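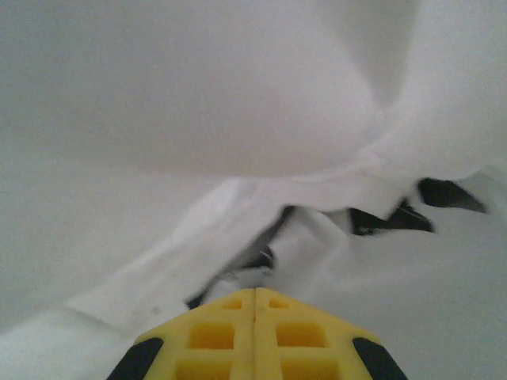
White fabric, close up, with a yellow gripper

Prelex is looking for legal observers and interviewers in Noseck

Posted Feb 3, 2020

Prelex monitors how public protests are policed and what happens to the people who are stopped, searched or arrested at them. We are adding people to our Noseck project ahead of the spring marches. There are 10 observer places and two paid interviewer posts.

Observers

Observers attend demonstrations in pairs and write down what they see: times, police badge numbers, orders given over loudspeakers, use of force, and how arrests are made. They do not march, chant, carry signs or speak for either side. They do not step between police and protesters. Notes are handed in the same night.

You must be 18 or older and able to stand and walk for 4 hours. You do not need a law degree. Anyone who has worked for a police department or sheriff's office in the past two years should say so when applying. Observers are unpaid. We cover bus fare and a meal.

Interviewers

Interviewers take statements from people who were detained at the October marches. We have 46 names on the list and have reached 13 so far. Most interviews last an hour and are held at the Troka building or at the person's home. The posts are part-time and run until the list is finished. Spanish is required for one of the two posts. Experience with court records or intake work is helpful.

Training

Everyone attends one full day of training before going out. It covers note taking, state law on public assembly, and what to do if you are arrested yourself. Inga, our case database, is taught separately to interviewers.

How to apply

Send a one-page letter to Eusebio Taipe, project coordinator, at the Prelex office. Say which role you want and which evenings you are free. Interviewers should add a resume and two references. We reply to all applicants.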